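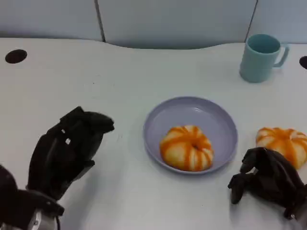
House rules for tabletop work with the two-handed setup at Wernora. We rewrote them in July and a few people have asked to see them, so I'm posting the short version.

1. Hands stay out of the workspace while the motors are live. That includes quick reaches to straighten a plate. Press stop, wait for the light, then reach in.

2. One person on the stop button, one on the controls. They don't swap in the middle of a run.

3. Toy food and plastic crockery only until a task has been signed off. We had a china mug go on the floor in spring and spent the rest of the afternoon sweeping.

4. Speed is capped for anything new. The cap comes off after 41 clean runs in a row. A dropped item puts the count back to zero, even if it was picked up again.

5. Failed runs are kept and labelled. Our Fuvatine set has 3,630 runs in it and the bad ones have been more use to us than I expected.

6. Check the finger joints and wrist cables before the first run of the day and again after lunch. Write it in the log with your initials.

Someone asked about rule 4: yes, it applies to software updates too. A new version counts as a new task.

Rules for mobile bases are separate and still in draft.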